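Re: [semwal-packing] Item order for the Tranddale kits

Girish Yadav wrote:
> Can we settle the layout before the Diltstead boxes go out? The
> August sheet puts the bar on top and the pump bottle upright. Two
> bottles came back with the pump pressed down. Also, does the
> pink marbled piece count as rigid or soft?

Treat it as rigid for sorting. The top is domed and glossy, with no flat face on the crown, so it goes into the box last and gets its own corner. Keep it out from under the bottle.
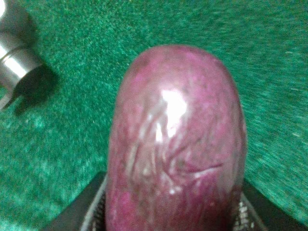

Lollton, November 6, 2020

Revised layout follows. I put the smaller items on the green table in a column and worked from that. The bottle lies on its side in the box, pump end toward the short wall. Leave 2 cm clear at the nozzle. The roll goes parallel to the bottle and takes no padding. The bar stays in its clear wrapper; do not fold the crimped ends under, they split.
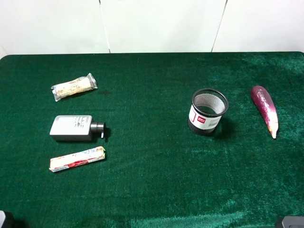
Bar, pump bottle and roll, set out on the felt.

Label side of the bottle faces up, so that the receiving desk can read it without lifting anything. The August sheet had this as optional. It is now required for all boxes. Stacking limit is up to 5 boxes, unchanged.
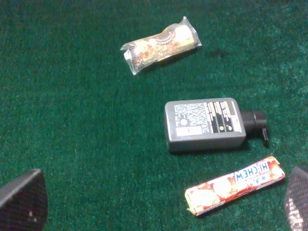 Open points

Divider height: 3 or 4 cm. I prefer 4 but have not tried it with the lid closed.
Sheet revision: Girish, please replace the August copy on the Semwal page once the divider is settled.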